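Avum Community Help
Home > Clothes and Laundry > Storage

How do I store a load of T-shirts without them going musty again?

Posted by Maritza Bedoya

Hello all, hoping somebody sensible can help. I look after the shirts for our summer fun run in Flesholm (I say "look after", they live in my house and I trip over them). We have 90 left over from the last two years in all the sizes, and they get given out again to whoever is marshalling, so they do need to be nice. They're ordinary cotton tees with a small print on the chest, nothing fancy.

They spent the winter in the cupboard under the stairs in the cardboard boxes they came in. When I opened the first box on Thursday the smell nearly knocked me over. I can't find any mould, no spots or anything, but it's that old tent smell, you know the one. The bottom layer is worst. One box that was up on a shelf is completely fine, which is annoying because it's all the extra smalls and hardly anyone wants those.

I've washed one load so far, at 30 because that's what the label says, with normal liquid and a good glug of fabric softener. It smelt lovely coming out of the machine and then by the next morning the tent was back, just with flowers on top. So I clearly haven't cracked it.

What I want to know is:

How do I get the smell out properly without wrecking the print? And then how should I fold and store them so I'm not doing all this again next spring? I've been folding them the way my mum did, in half down the middle and then in half again, and they end up with a great big crease through the writing. Also they slump. I make a lovely pile and by teatime it's on the floor.

I've got the cupboard, the top of a wardrobe, and a bit of loft that gets boiling in summer. I have no garage and not much patience. I was looking at the Javeck storage boxes, the 68 litre ones with the clip lids, but my sister says plastic boxes make clothes sweat and I should get cotton bags. Is she right? She usually is, which is the other annoying thing.

Thanks in advance for anything, even if it's just sympathy.

3 replies

kettleandtoast

Sympathy first! I had exactly this with a lifetime's worth of choir shirts (we'd changed the logo and then changed it back, don't ask) so I've done most of the mistakes for you.

The fabric softener is your trouble, or a good half of it. It leaves a coating on the cotton and the smell sits underneath quite happily. Leave it out completely until you're sorted. My method, which I got from the woman who used to run the laundry behind Zapata's cafe and have stuck to ever since:

Shake every shirt out and hang it up somewhere with a bit of a breeze for a day before you wash anything. Outside if it's dry. You'll be amazed how many come right with only that, and it saves you washing the lot. Sniff them under the arms and at the neck, because the thick bits hold on to it longest.

Anything still whiffy goes in a half-full machine. Half full, I mean it! I used to cram mine in and the ones in the middle barely got touched. Turn them inside out for the print, use powder instead of liquid if you can bear to, and give them an extra rinse. If 30 won't shift it then try 40 with one shirt you don't care about and look at the print afterwards. Mine were fine, but I can't see yours, so do test.

White vinegar gets recommended a lot. I put a small cup in the softener drawer and it did seem to help, though I'd also changed everything else by then so who knows. Never with bleach, obviously.

Then dry them until you're bored, and then a bit longer. A shirt can feel dry on the front and still be holding damp in the neckband and the hems, and if you fold it like that you're back where you started. I leave mine on the airer a whole extra night. If you've got a radiator on, don't drape them right over it, they go like cardboard and the print can go tacky.

On folding, please stop folding down the middle. Lay the shirt face down, nice and flat, and smooth it outwards with your hands. Bring one side in so the edge lands roughly at the middle of the back, fold the sleeve back on itself so it doesn't stick out, and do the same the other side. You've got a long strip now. Fold the bottom up to just under the neck, or in thirds if your box is shallow, and flip it over. The neck ends up along one edge and the chest is flat on top with no line down it.
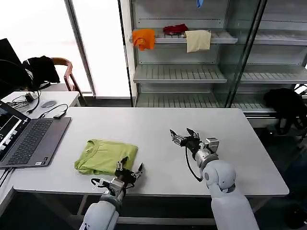 Lime green T-shirt folded into a rectangle, neckline along the edge.

The first dozen will be rubbish and then your hands get the idea. If you want them all to match, cut a bit of stiff card a touch wider than the print, lay it on the back just below the collar, and fold round it. Slide it out and go again. I used the back of a calendar and it lasted me years. It also fixes the slumping, or it did for me, because a pile only leans when the shirts are all slightly different widths. Turn every other one round as well so the necks aren't all on the same side. Collars are thicker than you'd think, and ten of them stacked up makes a ramp.

Boxes I'll leave to somebody else, I use an old blanket chest and it's full of my son's records as well.

damp_hallway

plastic boxes are fine. get the clip ones. put a silica thing in.

Don't use the loft

Pogo_P

Bit more on the storage side then, as that's the bit I've got opinions about! I rent out fancy dress from a back bedroom, so I've got more than 500 bits of clothing in a house that was built on what I can only describe as a sponge.

Your sister is half right. A plastic box doesn't make anything sweat on its own, but it does keep in whatever you put in it. Put in a shirt that's properly dry and it stays dry. Put in one that's a tiny bit damp at the hem and you've made a little greenhouse. So plastic is great if you follow what kettleandtoast said about drying, and terrible if you're the sort to get them off the line at six and have the lid on by seven. (I have been that sort.) Cotton bags breathe, and they're lovely for a dry wardrobe, but in an under-stairs cupboard all they're breathing is the cupboard.

And get rid of the cardboard, please, today if you can. It drinks up damp from the floor and hands it to whatever's on the bottom, and from what you say about your bottom layer I'd bet that's your whole story. The box on the shelf was fine because it was on a shelf. If you have to use the cupboard, get everything up off the floor, even on a couple of bits of batten or an old wire rack, and pull it an inch or two away from the outside wall. Prop the door open for an afternoon now and then when it's dry out.

I'd go for the wardrobe top over either of the other two. The loft is too hot for printed shirts. I had some football tops up in ours one summer and the numbers had stuck to each other, and when I peeled them apart half of a 7 came away on the back of a 4. Tissue paper between the prints helps if you really have no choice, or baking parchment, which is cheaper and which you've probably got in a drawer.

The 68 litre box is too big, in my view. I know they look good value, but full of cotton it's a horrible thing to lift down from above your head, and you'll only ever want the size that's right at the bottom. Two or three smaller ones are far kinder. I do one size per box where I can and stand the shirts on end like files so I can pull one out without disturbing its neighbours. You need the box fairly full for that or they flop over. A rolled-up towel fills the gap nicely.
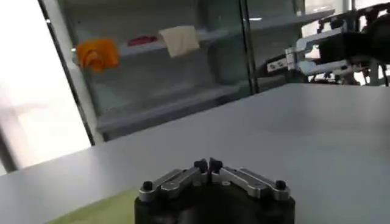
Close-up, two metal fingers meeting in a shallow V.

Write the size on the end of the box, not the lid, or you'll be getting all of them down every time. Masking tape and a marker does it. I also tuck a slip of paper inside with what was in there when I last looked and the month, so "mediums, washed December" or whatever. It takes two minutes and it's saved me so many arguments with my own memory.

Silica packets, yes, but get the sort that change colour or you won't know when they're done. Some of the bigger ones can be dried out in a low oven, check the packet. I wouldn't bother with lavender bags or those scented beads until you know the smell has gone, as you've already found out with your flowery tent.

One more thing, do a sniff test in the middle of winter. Pick a box, open it, stick your nose in. If it's going off you've only got a few to re-air instead of the whole lot in a panic the week before your run.

Comment from Maritza Bedoya

Thank you so much, both of you (and you too damp_hallway, short but noted!). I've got shirts hanging off every door in the house and the curtain rail. About half of them smell of nothing at all already, so I'm feeling very smug. Card cut from a cereal box, first go looked like a parcel somebody had sat on, fifth go was really quite good. I've gone for the smaller Javeck boxes and I'm not telling my sister she was only half right until I've got them all in.

Comment from kettleandtoast

Cereal box will go soft on you after a while, cut two!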